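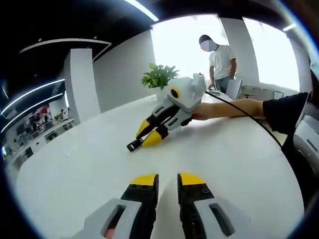

Dristwood Library Extends Evening Hours Through the Summer

13 Jul 2018

The Dristwood Public Library will remain open until 9 p.m. on four evenings a week for the rest of the summer, under a schedule approved by the library board at its regular July meeting. The building had previously closed at 6 p.m. on all weekdays.

The change follows a survey of cardholders carried out in the spring. The library received 603 completed forms, and later closing was the request made most often, ahead of more parking and a larger selection of audiobooks. Many of those who replied said they work in Hikton and cannot return to town before the doors close.

"Residents told us that the hours did not match their working day," said library director Shahla Ghorbani. "The new schedule lets us serve people who have held a card for years and have had few chances to use it."

The children's room will keep its present hours. The reading room, the public computers and the local history shelves will be available during the added evening hours. Holds may be picked up at the front desk until 15 minutes before closing.

Staffing for the longer day will be covered by seven part-time positions, all of which have been filled. The cost will be met from the current operating budget and from a gift made last year by the Pētersons family, who asked that the money be used for adult services.

The board also received the annual circulation report. The library issued 3,854 new and renewed cards during the year. Attendance at evening talks reached 178 for the season, and the talks will resume in the fall in the second-floor meeting room.

Kyu-ri Oh, head of adult services, said that the library will keep a record of visits after 6 p.m. and report the figures to the board before any decision is made on winter hours. Comments from the public may be left at the front desk or sent to the library by mail.

Books borrowed from the Hikton branch may be returned at Dristwood during the new hours. The outdoor book drop on Jutik Street remains open at all times.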